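Household & Shop Chores Working Group
Minutes, July 18, 2026
Meeting opened 9:40, ten minutes late, door code had changed again

Present: Brodie Te Moana (chair), Li-hua Tsang (minutes), Usman team x 3, one from Gunalel on the phone, dropped off twice
Apologies: Fistix, sent written update, read out under item 4

1. Last minutes
Accepted. One fix – item 6 should say "dish rack," not "fish rack." Brodie still owes the group the revised chore list. Says it's mostly done.

2. Where we are against the chore list
Brodie went through the list. Short version: a few chores work on a good day, most don't.

Towels. Folding hand towels is OK from a flat start. From a pile, no. Most of the time goes on finding a corner. Bath towels not attempted since the arm can't reach the far side without dragging the near side along.

Dishes. Plates out of a rack fine, mugs fine if the handle faces the right way. Nobody wants to try glasses again until the grip limit is sorted. Forks and spoons parked.

Shop floor. Sorting returns into bins is the best thing we have. 253 items in the July run, 23 needed a person to step in. Brodie pleased with this. Usman team less so, pointed out the items were all boxed and nearly the same size, and a real returns cart has loose cables, shoes, a single glove etc. Fair point, agreed the number should not be quoted outside the group without saying the items were boxed.

Table wiping. See item 5, took up most of the morning.

3. Speed
Li-hua timed the towel fold. 130 seconds for one hand towel, best run. Discussion of whether speed matters at this stage. Brodie: no, if it runs overnight who cares. Gunalel: yes, shops will not pay for something that blocks an aisle for two minutes per item. No agreement. Both views to go in the report.

Question from Usman team, does the 130 include resets. It does not. Li-hua to time again with resets in.

4. Supplier updates
Fistix (read out by Brodie): new finger pads delayed. No date. They'd like to know if we want the soft ones or the ribbed ones. Group wants to try both, Brodie to ask if they will send one pair of each before we order.

Ukier: quote came in for the planning software, 325 a month per seat. Felt high for what it does. Li-hua used the trial and says it's good at telling you what went wrong and not much help in fixing it. Trial runs out end of July. Decision put off to next meeting.

Gunalel: call dropped during their update. What we got was that their shelf restocking test is going ahead in one store, nights only, with a staff member there the whole time. They will send notes.

5. Table wiping
Long one. The chore as written is "wipe down a table after use." Three parts to it: clear whatever is on the table, see what's dirty, wipe it. Clearing is the same problem as the dishes so left out here. Wiping itself is OK, the arm will hold a cloth and go back and forth all day. The middle part is where it falls down.

On a white top the marks people complain about are faint. Li-hua brought up a wrist view of the test table to show what the system has to go on.
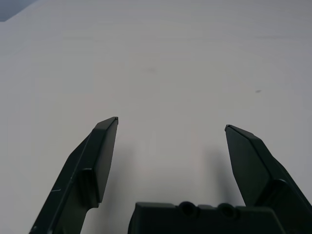
5a. What counts as dirty
The group argued over the gray smudge near the top middle. Half the room would wipe it, the other half said they wouldn't have noticed it at home. The little dark speck over to the right was easier, everyone called it straight away. Usman team thinks the software will go the same way – small and sharp gets picked up, big and soft gets missed. Brodie said that's backwards from what a person wiping a kitchen table cares about, a crumb falls off by itself, a greasy patch doesn't.

Also raised: finger shadows. They show on the top as soft gray patches too, and are darker close to the finger. Usman team worried the system will chase its own shadow. Could subtract them by moving the arm a bit and looking twice, a shadow moves and a stain stays put. Doubles the looking time. Li-hua asked if a permanent mark in the surface would also "stay put" and get wiped forever. Yes it would. Needs a rule, e.g. two passes and then give up and flag it.

5b. Or just wipe everything
Gunalel (back on the line) asked why bother looking at all, a cleaner in a cafe wipes the whole table every time. Good question. For: simple, no detection needed, could have it in shops sooner. Against: sticky spots need more than one pass, and a cloth that has picked up something bad spreads it around the rest. Cloth rinsing and swapping is not on the chore list and probaly should be.

Agreed: test both. Whole table wipe first, as it needs less work. Looking-first version second. Same table, same cloth type, and a person scores the result without knowing which one was run.

6. Are we ready to say anything in public
Brodie has been asked to give a short talk on whether machines can do chores yet. Wants a line from the group. Usman team: "some, slowly, with someone watching." Li-hua wanted "in a tidy room" added. Gunalel would prefer we talk up the shop results. Left with Brodie to draft, send round before it goes anywhere.

7. Actions
Brodie – revised chore list, with cloth rinsing added
Brodie – ask Fistix re one pair each of soft and ribbed pads
Brodie – draft line for talk, send round
Li-hua – re-time towel fold with resets
Li-hua – find out if Ukier trial can be extended
Usman team – looking-twice test for shadows, small scale, see if it's worth teh extra time
Usman team – messy returns cart, loose items this time
Gunalel – store notes

8. Any other business
Spare cloths running low. Door code to be sent to everyone, including the phone people in case they visit.

Closed 11:55. Next meeting date to be set by email.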